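Darkance Backup Home – free edition

Version 4, updated Wed 23 September

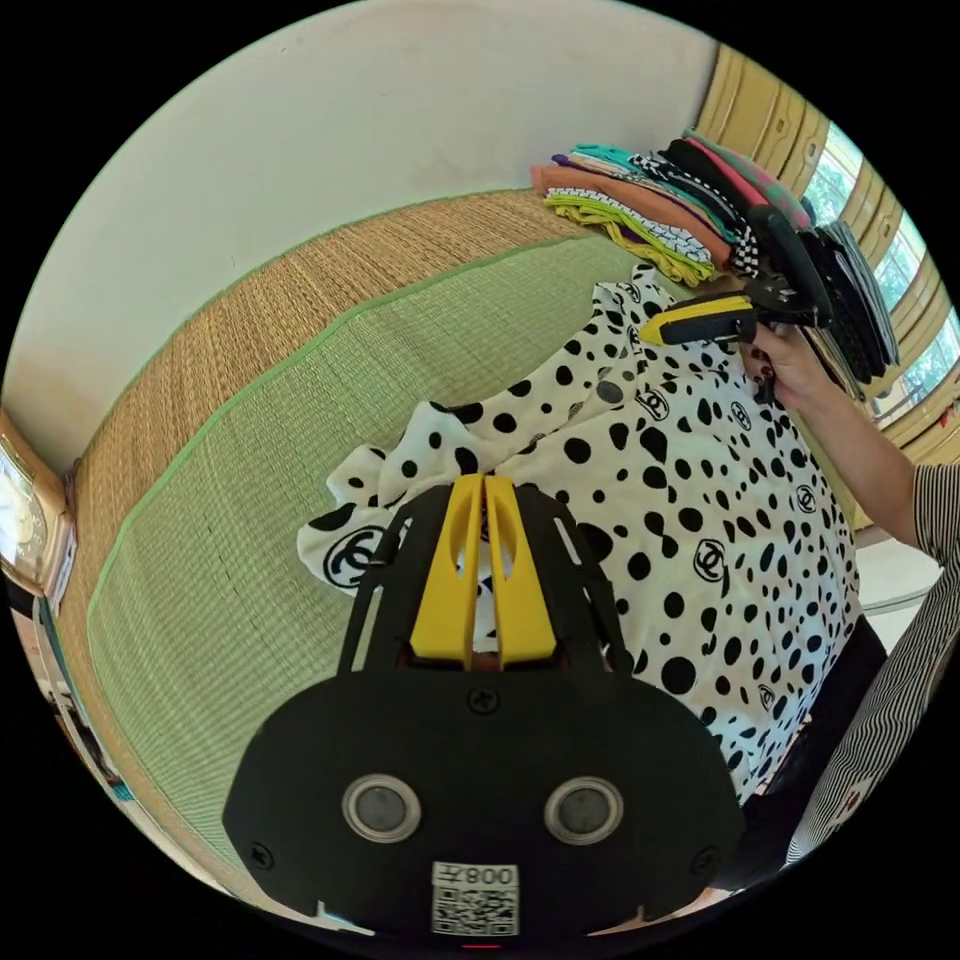 Darkance Backup copies your files to a second drive while you get on with something else, and puts them back when a disk dies or somebody deletes the wrong folder. Runs in the tray, next to the clock. Plenty of people have only photos to look after – the garden, the cat – and for them the free edition is enough. Point it at the folder, pick a drive, done. Documents, mail and browser bookmarks are covered as well.

What you get free
Timed backups, hourly or daily
Up to 11 older versions of each file
Restore of single files or whole folders
Password lock on the backup drive

What you dont get
Backup to network drives, full disk copies, email support. Those are in Darkance Backup Plus, see the Plus page.

Needs
Windows 8.1 or later, 64-bit. 4 GB of memory. 800 MB free for the program itself, plus whatever your files take up. External drives must be formatted NTFS – sticks straight out of the packet often aren't, so check first.

Installing
Download, run, restart. Old versions are removed for you but settings are kept. If you have Prerel Sync on the same machine, turn off its folder watch before the first backup or both programs will grab the same files and everything crawls. A fix is planned for November.

Known problems
Error 863 on restore means the drive letter has changed. Open Settings, Drives, choose the right one and try again.
File names with accents now work properly, so a folder called Lưu will come back as Lưu and not as question marks.
The progress bar sticks near the end on very large folders. It is still working, leave it.

Licence
Free for home use on any number of PCs. Offices and schools need Plus. Sold and suported by Lalleo, who also handle licence keys and refunds. Key not arrived? Look in junk mail first, then use the contact form with your order number.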